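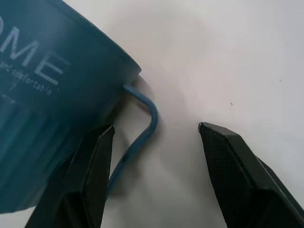
Teal cup, loop handle, pale lettering.

Cups & Mugs FAQ
Last updated March 16, 2022

Quick answers for the Twal range. Read these before you email us please, inbox is full.

Is the cup plastic?
Yes. Plastic body, all of the lettered ones. The Skimine line is stoneware, different page.

What color is it really?
Dark teal. Looks bluer on some screens, greener on others. Handle is a lighter blue, glossy. Meant to be two different blues, so no need to send it back for that.

How much does it hold?
395 ml to the rim. Less if you want to walk with it.

Microwave?
No. Not for 30 seconds, not for reheating coffee. Use a Skimine mug for that.

Dishwasher?
Top rack only. The lettering lasts longer if you wash by hand, soft sponge, no scouring pads. Don't soak it overnight.

Will the writing rub off?
Light print on a dark cup, so wear shows. Ours at the shop have had daily use since October and you can still read both the big word and the small line under it. If yours peels in the first 80 days send us a picture and we'll replace it.

Is the handle strong enough?
It's thin but fine for a full cup. Don't hang wet towels or other cups off it. Big hands: two fingers fit through the loop, three is a squeeze.

Can I get it with no words?
Not right now. Plain ones sold out, more comming. No date yet.

Can I put my own text on it?
Orders of 56 or more only. Email the wording first, short is better. Long lines wrap too far round the curve and you can't read them from one side.

Does it stack?
Badly. Handle gets in the way. Shelf or hook.

How do I get out tea stains?
Baking soda and warm water, leave it 5 minutes, wipe, rinse. No bleach.

Where do you ship from?
Drunolberg. Pick up at the Prarkell counter is free, bring you order number.

Mine came cracked, now what?
Keep the box. Photo of the cup, photo of the label, send both. Replacement goes out the same week if we have stock.

Something else? Use the contact form, put "cup" in the subject line.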